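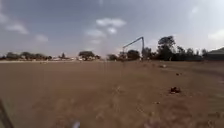
According to Orosent, the heading drift is coming from the left wheel encoder and has nothing to do with the compass, and we should stop swapping compasses until someone has looked at the raw counts. Fair point, and pasted in at the top of this entry so it doesn't get lost in the group messages again.

Notebook, field robotics club, Furkdale rover. September, started writing 16:40

Long session on the open ground and I am very happy with it! The rover did the whole straight-line test on its own, then did it again, and the second log is cleaner than the first. I know straight lines sound dull, but last term we couldn't get across the sports hall without somebody jogging along beside it with a thumb on the stop button.

Orosent is the team name for the drive and wheels lot, for anyone joining this term and reading back. Dotport is the software lot. Furkdale is the rover (it was a place in somebody's short story, and the name stuck).

What we ran:

Run A, straight line, slow. Fine. Drifted left by a bit over the width of the rover.
Run B, straight line, same speed, new wheel gains. Much better, hardly any drift until the last stretch.
Run C, straight line, faster. Drift came back and the ride got rough.
Run D, go to a point and stop. Stopped short. More on this below.
Run E, same again with the stop distance changed. Stopped where we wanted it.

So 5 runs, and 5 usable logs, a club record as far as I can find in this book.

On the encoder. I opened the Run B log on the laptop while the batteries were charging. Left wheel total was 2637 counts, and the right wheel was ahead of it, on a line that was meant to be dead straight. That fits with what Orosent wrote. It could also be the left wheel slipping on the dusty bits, so one run doesn't settle it. Easy test: prop the rover up on the bench, spin both wheels at the same command, compare. If the left still comes up short with no ground under it, the encoder (or its plug, my money is on the plug) is the culprit.

On the camera. At the faster speed the picture smears badly, worst close in to the rover, and the obstacle finder then has very little to work with. The trees on the horizon stay readable enough as dark shapes. I'd like to try a shorter exposure before anyone starts designing a rubber mount. There is plenty of light out there to spare. Dotport want the mount as well, and I'd love to see one, but please can we change one thing at a time so the logs mean something.

The other camera job is the mask. Bits of the rover's own front end stick up into the bottom of the view, and Run D stopped short for exactly that reason: the obstacle finder picked up our own nose and very sensibly refused to drive into it. We hand-drew a mask over the bottom strip for Run E and it went straight off. The mask has to be redrawn every time the camera is taken off and put back, so mark the bracket position with paint pen. I've left the pen in the lid of the toolbox.

Small lumps on the ground: the finder is still jumpy. It called a few dark spots as obstacles that the rover could have rolled over without noticing. We have a size limit in the settings file, but it works on pixels, so a pebble near the wheels counts for more than a proper rock further off. Dotport had a lovely idea for this, to use how low down the thing is in the view to guess how far off it is, then work out a real size from that. On ground this flat it ought to work well. It'll fall apart on a slope, but the competition course is flat, so let's do it!

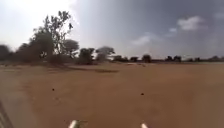

Do we need GPS for the competition course? The rules allow it but the marking doesn't reward it, so our plan is wheel counts plus compass for the first round, with GPS added later if the drift beats us.

Asked twice this week, so there it is in writing.

Battery. Started at 92 per cent on the big pack and it lasted through everything up to the end of Run C. Swapped to the spare for D and E. The faster run takes a real bite out of it. I haven't worked out by how much and the current sensor readings are too noisy to trust. Whoever has the Tjoa board - that's our home-made power board, the green one with the bodged fuse holder - please bring it in, I want to put a bigger capacitor across the sensor and see if the readings calm down.

Dust gets everywhere. I blew out the wheel hubs with the hand bulb after we packed up and there was a good pinch in each. The lens wants a wipe between runs too. Soft cloth only, please, and not a sleeve.

Jobs before next time:

Bench test both encoders, write the counts in here and not on the whiteboard.
Wiggle the left encoder plug while it's running and see if the counts jump.
Shorter exposure, then repeat Run C and change nothing else.
Paint pen on the camera bracket, then save the mask with the bracket position in the file name.
Size-from-distance idea, even a rough version.
Capacitor on the Tjoa board.
Print 3 more copies of the run sheet, the last ones are covered in grease.

Logs are in the shared folder under Furkdale, one folder for each run. Run D has the obstacle finder output saved alongside it, and it's worth watching the moment it meets its own nose.

Stopped writing 17:25. Batteries on charge, laptop back in the cupboard.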